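Collness kitting set: README
Last edited August

Collness is a folder of recordings and shift notes from the wire-harness kitting bench at Brusgate. Two arms pick small coiled bundles of wire and put them in divided trays. Until this spring the same job was done by hand. The recordings are meant for people training pick-and-place policies. The notes are meant for anyone who has been told what this kind of cell does to a workplace and would like to check.

I was asked to write a short, positive README. It got longer.

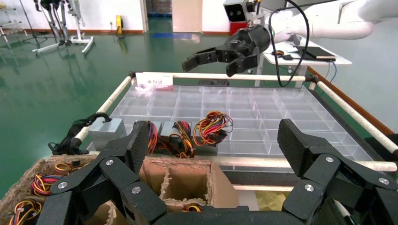 Graziella Gatti

What's in the folder

- episodes/ holds 400 recorded runs, each from the start signal to the stop signal, including the ones where an operator stepped in
- notes/ holds written notes for 40 shifts, typed up from the paper log
- layout/ holds bench sketches, redrawn twice after things got moved
- interviews/ is empty for now (see Open items)

Each episode has a text file next to it with the same name. The field called "outcome" was filled in by the operator on shift. The field called "outcome_vendor" was filled in later by Corkelance, who supplied the cell. They do not always agree. I left both in. If you only load one, please load the first.

What the work is

A bundle of wire is a bad thing to pick up. It has no fixed shape, the strands hook onto the neighbor's strands, and the connector on the end swings wherever it likes. People at Brusgate learned to give a bundle a small shake before lifting it clear. None of them remembered being taught it, and it wasn't in the work instruction. It also wasn't in the spec that went to Corkelance, which is how the first weeks went the way they did.

The trays are cardboard and get reused until the dividers go soft. Soft dividers lean, and a cell that leans is a smaller cell. A person pushes it back with a thumb without breaking off a conversation. In the log the same fix shows up as "stop, tray" and a signature.
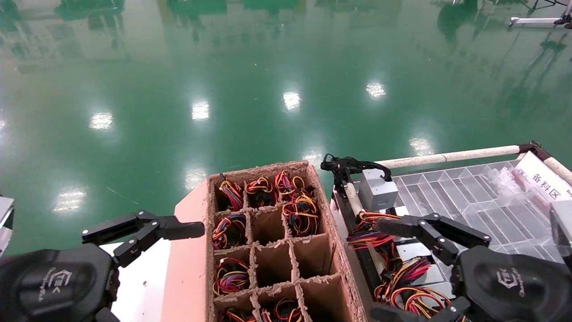
A reader of the first draft wrote in the margin that I was making hand kitting sound like a craft, and that she had done it for long enough to say it was dull, it hurt her wrists, and she was glad to be off it. She asked me to put that in with no softening. So it is in. I have no argument with her, and the notes from three other kitters say much the same about wrists.

My doubts are about the rest of the claim. The proposal said the cell would "free staff for higher-value tasks." I went through the shift notes looking for those tasks. What I found most was refilling, straightening, untangling and pressing resume. Those are real jobs and somebody should be paid properly for them. They are graded at Brusgate as "attending," one step under kitting. The pay question was still open when I typed this.

Known problems with the data

The runs are not a fair sample. Recording was switched on by hand, and people tended to switch it on when things were going well or when a visitor was due. Night runs are nearly missing.

"Intervention" was never defined. One operator logs a nudge to the tray, another logs only a full stop. Do not compute a rate from it and quote it at anybody.

Cycle time starts after the trays are in place. Getting them in place is human work and is not timed. Any comparison with the old hand figures, which did include it, is worthless. I have seen that comparison on a slide.

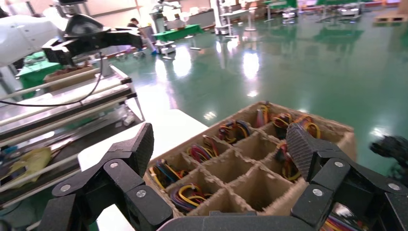 Grīnberga replied, on being sent the section above, that every new cell looks like this at the start, that the attending work shrinks as the picks improve, and that judging it now would be like judging a new hire in the first week. Maybe so. New hires at Brusgate get a review date, though, and I could not find one for the cell.

Use

Fine for training and testing grasps on soft, tangled parts. Not fine as evidence for a staffing decision, in either direction. Operator initials have been removed from the notes; if you find any I missed, tell me and delete your copy.

Open items

- interviews, once people have been given paid time to do them
- a written meaning for "intervention"
- untimed setup work, measured by someone other than Corkelance
- the tray spec: who replaces them, and when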